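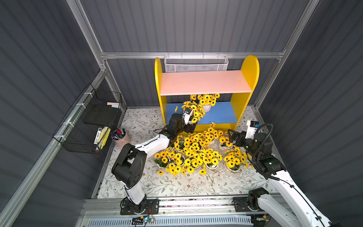
Share | Print this article | E-mail to a colleague

Home Issues Authors Search Help

4. Validation skipping in multi-step web forms

4.1 Setting

The applications we studied were built with Clistent, a component framework in which a page is made up of nested regions and each region may hold a form of its own. A common layout places a step-by-step form in one tab and a read-only table in another. When the user changes tabs, the framework submits the whole page, and any required field left blank in the first tab blocks the move. Developers usually get past this by turning validation off for the tab change.

We collected 41 applications from two firms, Witico and Botov. Together they held 1,488 page definitions. A page definition was counted as affected if it set the skip flag either directly or through a parent template. There were 526 of these.

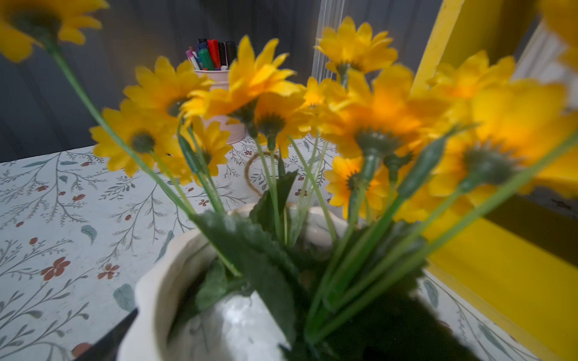 Reading time: 10 minutes

4.2 Where the flag is set

Most developers we spoke to believed that the flag applied only to the page on which it was written. In Clistent it is read once per request, from the outermost page definition, and then passed down to every region. A flag on an inner region has no effect unless the outer page carries it too. This explains a pattern we saw often in the source history: a developer adds the flag to the inner region, finds that the error message still appears, and then adds it to each file in turn until the message goes away. The earlier edits are seldom removed.

Figure 3. Order in which the skip flag is read during a tab change.
outer page definition > template > region > inner form

4.3 Effect on saved data

Skipping validation does not by itself write bad data. The values are held in the session and checked again on commit. The trouble comes when the commit is called from a button outside the form, as in the Amarasinghe order screens. There the check runs against the region that has focus – the read-only table – and passes with nothing to check. Blank required values then reach the database layer, where they are refused if the column has a constraint and stored if it does not.

Wrapping the inner form in a subform removed the problem in all the screens we rebuilt. The cost is one extra partial refresh per tab change. We did not measure this under load.

Comments (3)

Getsemaní Salinas
Does the outermost rule hold for pages opened in a dialog? We see the inner flag being honored there.

Trí Thân
Dialogs start their own request, so the dialog page counts as the outer one. Same rule.

Manuela Galli
We moved to subforms in September and had to reset the partial triggers by hand on every table. Worth adding to 4.3.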